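Storage notes: packing the small clothing bins

Members who share the Brinbridge wardrobe store have asked for a written method for the shallow clear bins. The method below replaces the page in the November issue, which covered only the deep Raju crates and gave fold sizes that do not fit anything smaller.

Start with the bin empty and the garments beside it on a table, with enough clear surface on both sides to turn a bundle over. Fold each garment before any of it goes in. A garment folded inside the bin takes the shape of the bin wall and has to be lifted out again when the next one is added. Jeans are folded leg to leg, then in half, then in half again, with the outer seam kept to one side. The finished bundle should be a plain rectangle with the thickest part, normally the waistband, at one end.

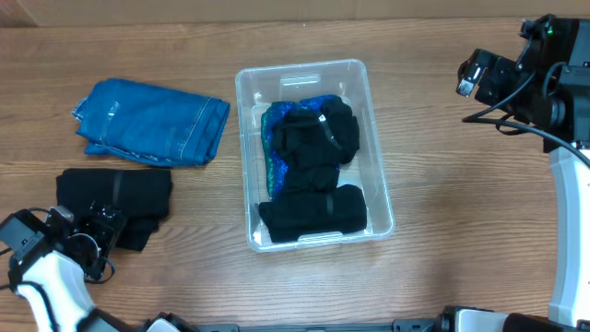 Black trousers and leggings follow the same sequence but are smoothed after each fold. Soft knits spring open if air is left between the layers, and a bundle that looks right on the table can be a third too thick once it is under a lid. Press from the fold toward the open edge. If the garment has a glossy waistband or side stripe, leave that part facing up, as it is the quickest way to tell one black item from another through a clear wall.

Order matters more than weight at this size. Sequined and metallic fabrics go in first, against the floor of the bin, with a soft plain garment laid over them. Valter Marinho, who repacked the Skonimitz dance costumes last season, tried the reverse order on the first bins and found pulled threads on the plain garments where they had been dragged across the sequins from above. With the sparkling fabric at the bottom and the cover garment lowered straight down, there is very little sliding contact. Leave a narrow edge of the lower fabric showing at one side so that the contents can be read without opening the stack.

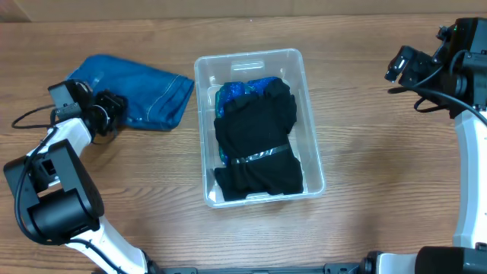 Black garment with a shiny band, packed over glossy blue fabric. Folded denim at left.

Denim should not share a shallow bin with anything sequined. The seams are hard, the bundle is stiff, and 2 pairs will usually bring the stack above the rim. Set jeans aside for the Clavik drawers, which are deeper and have a rigid base.

Bundles that will be handled more than once need to be held closed. Elastic bands leave a ridge in stretch fabric after a few weeks in storage, and string loosens. Clear tape passed across the folded bundle works on most items, as on the jeans and the square black bundle to the left of the bin, and it does not hide the color or the stitching. It will also hold a gathered piece such as the blue and green one on the right. Use low-tack tape on anything metallic and test it on an inside seam first. Tape should come off before long-term storage; our limit is 90 days.

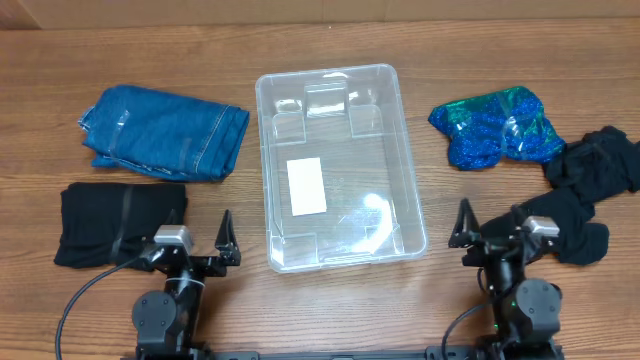 Labels are the weak point of the present system. A loose label on the floor of the bin is covered by the first garment that goes in, and anyone checking the contents later has to unpack to read it. Put the label face out against the short wall, or tape it to the outside below the handle. A blank white label lying inside an empty bin can be left until the packing is finished, then moved and written up in one step. Write the garment type, the size and the shelf number. Do not write the production title, which changes.

The last check is the fill height. Look across the rim at eye level. If the top garment stands above it, take that garment out and refold it one turn narrower - do not press it down with the lid. A small gap along one wall is acceptable and makes the stack easier to lift out. 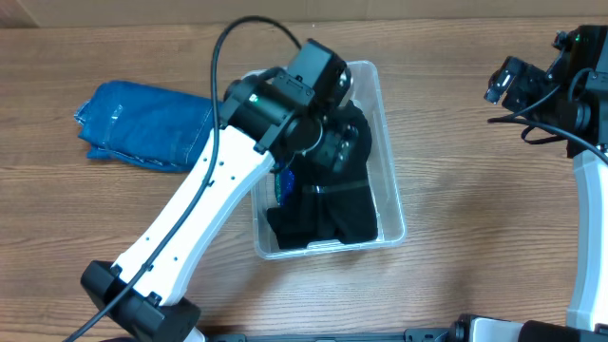
Black clothing in the bin, glittery blue fabric showing at the left side. Jeans kept out.

The store has 300 bins of this type on the inventory, and repacking will go shelf by shelf from the door end. Bins already packed in the old order can stay as they are until they are next opened.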